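How we teach a folding policy from hand-held gripper demonstrations
Toon Dijkstra, 2026-08-06

A few people have written in since the last post asking how the Flasitlow folding set was put together, and whether the same thing can be done at home with a pair of grippers and a free afternoon. It certainly can, and I'll try to go through it in the order we do it ourselves (with the odd detour, sorry!).

Start with one garment and one surface. Shake the garment, drop it on the bed and leave it however it lands, because those untidy starts are just what the policy needs to see. Record a short calibration sweep over the bare sheet first, then bring in both grippers and keep the fabric in view of each camera.

Move at perhaps half the speed your hands would like to go. Pinch near a corner, pause for a breath, lift, carry, lay down, and open the fingers fully before you back away. Sliding off with the fingers half shut drags the cloth, and the policy will happily learn that too. 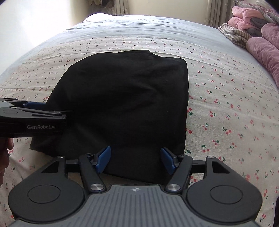
Two grippers at a piece of black fabric on the cherry-print sheet.

Dark cloth on a pale patterned sheet has been kind to us, as the outline is easy to find. Do change the bedding every so often, though, or the model gets rather attached to it.

We recorded 200 folds and threw out 19 where tracking had slipped. Chowdary, our little clean-up script, trims the idle seconds at each end and lines up the two streams. After that we train on the relative motion of the fingers, starting from the Erov checkpoint, for 3070 steps.

On starts it hadn't met before, the policy finished 76 per cent of folds. Most of the misses came at the second pinch, when it took hold of one layer and left the other behind. Adding more demonstrations of that one pinch is next on my list, and I hope to have the new numbers up in November.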